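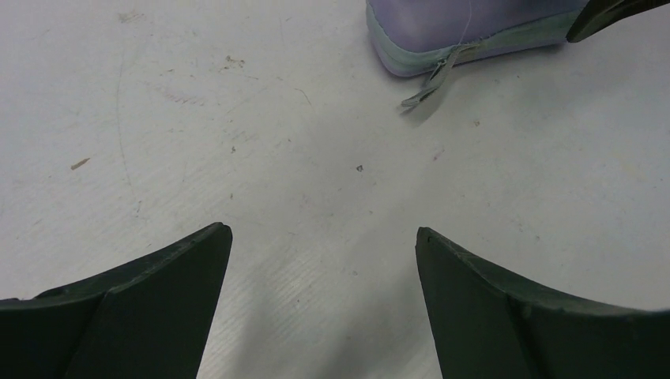

Gillespie Dunbar holds that a zipper is a consumable, that it should be thrown out with whatever it is sewn to, and that any rule requiring manufacturers to publish the size and type would cost more than the zippers are worth. He put this to me in a letter after my last column, and he put it well. I disagree with nearly all of it.

Start with what fails. On a coil zipper the common failure is the slider. The two side walls of the slider press the coils together as it travels, and over enough cycles the walls wear and spread. The gap at the rear opens by a fraction of a millimeter, the coils pass through without locking, and the chain splits behind the pull. To the owner this looks like a broken zipper. The tape and the coils are usually still good. A new slider of the right pattern restores it, and the part costs less than a postage stamp.

The difficulty is in the words "right pattern." Nominal size is a number, commonly 3, 5, 8 or 10, and it corresponds loosely to the width of the closed chain in millimeters. Loosely is the problem. A number 5 coil slider will not run on a number 5 molded chain. A number 5 coil slider from one maker may run on another maker's number 5 coil chain, or bind on it, or run well for a month and then split. The size is often stamped on the back of the slider, but the stamp does not always include the series, and on painted sliders it can be hard to read even when new. Once the slider has fallen off and been lost, there is no stamp to read at all.

I keep the log for the repair bench in Paltmont, which opens on Saturday mornings. Of the last 41 zipper jobs, 34 needed only a slider. In most of those, finding a slider that fit took longer than fitting it. The procedure is trial and error. We have a drawer of Skuleck sliders, a drawer of Privex sliders and a tin of everything else, and whoever is at the bench works through them with the end of the tape opened and a pair of end cutters in hand. Davina Halliday can do it by feel in a couple of tries. I need a caliper and a good deal longer.

Now compare how other small parts are treated. A bicycle tire has its size molded into the sidewall. A light bulb states its base. A watch battery carries a code that identifies diameter and height, and any drugstore clerk can match it. None of these are expensive objects. They are marked because the buyer is expected to replace them, and the marking is what makes the expectation reasonable. The zipper on a jacket gets more use than most watch batteries and is assumed to be permanent until the day it is assumed to be garbage.

My proposal is modest. The sewn-in care label already states fiber content and washing instructions. Add one line: nominal size, chain type, slider maker and series. Something like "5 coil, Skuleck 2305" would do. On products too small for a label, print it on the zipper tape itself, on the inside face near the bottom stop, where ink is protected from wear.

Mr. Dunbar raises cost. The factory already knows the information, as it had to order the zipper by exactly those terms. A line of text on a label that is being printed anyway adds a setup step and close to nothing per unit. Where there is a real cost is in substitution. Factories change zipper suppliers in the middle of a run when stock is short, and a printed label would then be wrong. I accept this. The answer is to print the label by batch, and to tolerate some errors. A label that is wrong now and then is still more use to me than no label.

His second argument is stronger. He says people will not do the repair even with the part number in front of them. For many people that is true. It takes pliers, some patience, and a willingness to unpick and restitch the end of a seam. But the marking would be of most use to the people who do the work already: tailors, shoe repair shops, benches like ours, and the warranty departments of the manufacturers themselves. A shop that can order the part by telephone before the customer comes in can quote a price. A shop that has to experiment will quote for the worst case, which means a full zipper replacement, and at that price the customer buys a new bag.

There is a precedent of a kind in my own closet. I own a Ritchie duffel bought in 1975, and inside the end pocket is a small card, stitched on three sides, giving the zipper size and a part number. The slider has been replaced twice. The second time the original part was long out of production, but the card gave the chain type and size, and with those two facts I had the field down to a handful of candidates before opening the drawer. I do not claim that everything was built that way then. Most of it was not, and most of it has been discarded.

I would also ask for one change at the bench end of the trade. Sliders sold at retail come in assorted packets with no series marked, only a size, and often not even the chain type. Whatever is done about labels on finished goods, the packet should say what is in it — size, type, maker and series, for each slider in the bag. That needs no regulation. Skuleck and Privex could both do it with their next print order, and I have written to each of them to say so.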